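Bernamach Home Forum > Worktops, Desks and Shelving
Thread: Oiling a light wood top, dark metal frame

skakum_sid
22 Jun 2018
Got a Flarus top, pale wood, going on a black metal frame against a pinky white wall. Bare wood at the mo. Oil or varnish?? Want it to stay pale. Similar sort of colours to mine:

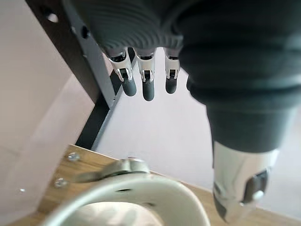
How long between coats of oil?
Overnight at least, longer if the room's cold, then a light rub down before the next one.

chackofan7
Varnish. Oil goes yellow, did mine in January and its the colour of custard now. Matt water based, two coats, done.

plankwit
Disagree. Varnish chips at the edges and then you're sanding the whole thing. Oil you just patch. Get one with a bit of white in it if yellow bothers you.

chackofan7
Patching never matches. Ive tried.

plankwit
It does if you do the full board and not a little circle in the middle. Wipe off the extra after 15 mins, that's where people go wrong. Sticky mess otherwise

skakum_sid
Ok so wiping off matters. What about where it sits on the metal, do I do the underside as well?

mrs_tidy_shed
Yes do both sides!! Mine cupped becuase I only did the top. Also pale yellow grain looks lovely left alone imo, don't go white.

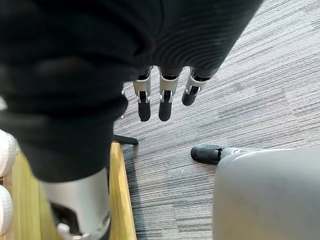

Pale yellow board, natural grain.

chackofan7
Still say varnish. Chacko do a matt one, 7 quid for the small tin.

skakum_sid
Going for oil, clear, both sides. Trying an offcut first. Will report back

plankwit
Good. Lay the rags out flat outside to dry, dont ball them up in the bin.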